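Worktops, Boards and Where Things Live
Domestic Kitchens, session 6: notes to go with the talk

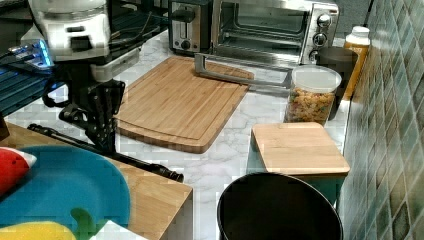

Fig. 1. Bamboo board in the middle, toaster and toaster oven along the back, green tiles to the right.

I promised I'd type these up after last time, when half of you were still scribbling as I packed away. They follow the order I talk in (more or less), so expect a few detours. Keep Fig. 1 beside you, as I'll be coming back to it.

1. Start with the board

When I walk into somebody's kitchen I look for the chopping board first. It tells me where the cook stands, and everything else on the worktop has to be judged from that spot. In Fig. 1 it's a large bamboo one with a juice groove cut round the edge, and it's got the centre of the counter, so that's our starting point.

A quick word on grooves. I love them for a roast chicken or a ripe melon, and I find them a nuisance for herbs, which get down in there and stay. If your board has one side with a groove and one without, do your everyday chopping on the plain side and flip it for anything juicy. My own board is an old Bindska, 6 years old and still flat, and all I've ever done is wash it by hand, stand it on its edge to dry and rub in a bit of oil each February. Please don't put bamboo in the dishwasher! I did it once, years ago, and it came out shaped like a roof tile.

Bits and pieces love to land on a board. There's a long silver metal handle resting partly on this one, and I bet you could find something similar on yours tonight: post, keys, a screwdriver. My rule at home is that anything on the board that isn't food or a knife gets moved before I start, even if I'm only slicing a tomato.

2. Things with plugs

Toaster and toaster oven are both against the back wall here, the toaster behind the board and the oven to the right of it. Putting them at the back frees up the front for working, which is lovely, but do pull them forward when they're on if there's a shelf or cupboard above. You also want room for a glass door to open without sweeping your tea off the counter.

We had a good argument last session about whether anyone needs both. I said no. Matilde Frade said her toaster oven takes an age over two slices and she'd give up the kettle first, and I've been thinking about it ever since (she may be right). Where we did agree is that the small oven earns its place if you cook for one or two and hate heating up the big one. Crumb trays: empty them. When did you last look?

3. Jars, tubs and boxes

See the clear tub with the white lid, the one with the cereal in orange, yellow, green and red? Clear is what I'd choose for anything the family eats by the fistful, as you can see when it's running low. The dark grey canister behind it is a different sort of storage, and with those I always stick a label on the base with the date I filled it. I use a Laltik paint pen, which wipes off with a drop of washing-up liquid.

The teal box with the square bamboo lid is the kind of thing I'm forever tempted by in shops. Before you buy, try the lid with one hand. If you need two you'll stop putting it back on, and then you've got an open box and a spare coaster.

Tall at the back, short at the front is the usual advice and I mostly go along with it. The snag is the bottle that slides behind a canister and gets forgotten, like the orange one with the white cap that's only half showing against the tiles. Once a month I pull everything forward and see what's been hiding.

4. Surfaces

Two in the picture: white with a marble pattern, and butcher block over on the left, with a big blue plate on it. Treat them differently. Wood wants a wrung-out cloth and a dry one straight after. For a pale patterned top, mop up tea, turmeric and beetroot as soon as they happen, and look at it sideways on when you've finished, as the pattern hides all sorts.

I adore those green tiles. Mottled ones are very forgiving of splashes, but the grout isn't, so take an old toothbrush to it now and then.

5. Bins

An open round bin right by the counter, like the black one at the front, is brilliant for peelings: scrape and go. Just empty it more often than you would one with a lid, especially in warm weather.

For next time

Measure your clear worktop, the bit you could roll pastry on today without moving anything. Mine is 90 cm, and it was 135 before we got the Veloso mixer. Then move one thing you don't use daily and live with the gap for a week. Bring your number and your grumbles. The Etby catalogue is going round again too, so whoever has it, please bring it back!

Domestic Kitchens course notes, September 2019. Questions to the course office, Room 234. Back to top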